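**Pristgate desk swap-out moves up a week**

23 July 2022 — The Karmont building's second floor gets its new tables early. Pristgate confirmed it Friday, by email, late. Delivery was set for August, now it's this coming week. Loading dock opens at 6 each morning, closed to everyone else until 9.

What's changing: the old square desks go, big white tables with rounded edges come in. Same kind that have been in the open-plan area since February. Mesh-back chairs stay. Plants stay too, though anyone who wants theirs looked after should put a name on the pot.

Small stuff is the bigger headache. Chargers, adapters, spare keyboards, whatever is in the drawers — it all has to be boxed up before the movers from Urrego get there. Pristgate ordered 2,000 flat cartons for the whole building, plain ones, no printing. Two sizes. The shallow one is for desk items and the deep one is for files. Tape is at the front counter, please bring it back.

Labels go on the short side, not the top, becuase the boxes get stacked. Floor number first, then team, then name. Anything without a label goes to the storage room at Sirkuton and comes back whenever it comes back.

Monitors don't get boxed. Leave them plugged in, Urrego handles those seperately. 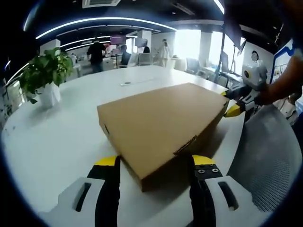

Not everyone is happy with the shallow cartons. One reader on the second floor wrote in to say they're fine for a mouse and a notebook but too low for a desk lamp, and asked if people could just use their own boxes. Pristgate's answer was yes, so long as the lid closes flat and the label is on the side like the rest.

Same reader wanted to know about parking. The dock side lot is off limits all week while the trucks are in. Street parking on the Karmont side is open as usual.

Leftover cartons can go back to the front counter, folded down. Third floor dates still to come.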